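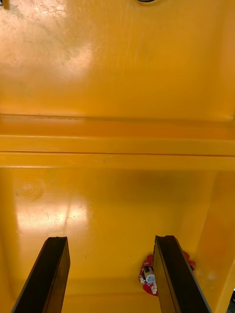
Photo: Agnes Wikström. Own work, released for free use with attribution.

Storage box

A storage box is a container with a bottom and side walls, used for keeping or moving small goods. It may have a lid or be open at the top. Plastic is the most common material today, and wood, metal and cardboard are also used.

Production

Most plastic boxes are made by injection molding. Melted plastic is pressed into a closed steel mold, where it cools and takes its shape. The walls are usually a little wider apart at the top than at the bottom, so that the box leaves the mold easily. Empty boxes with such walls can also be placed one inside another.

Color

The color is mixed into the plastic before molding and therefore does not wear off. Many workshops give each color a meaning. In the Sirnitz system, described by Gudrun Strand, yellow is for parts that wait for sorting and red is for parts with faults. The Arndale warehouse in Trenden changed to this system in November and had then 2,276 boxes in 17 sizes.

See also

Crate
Pallet
Tool chest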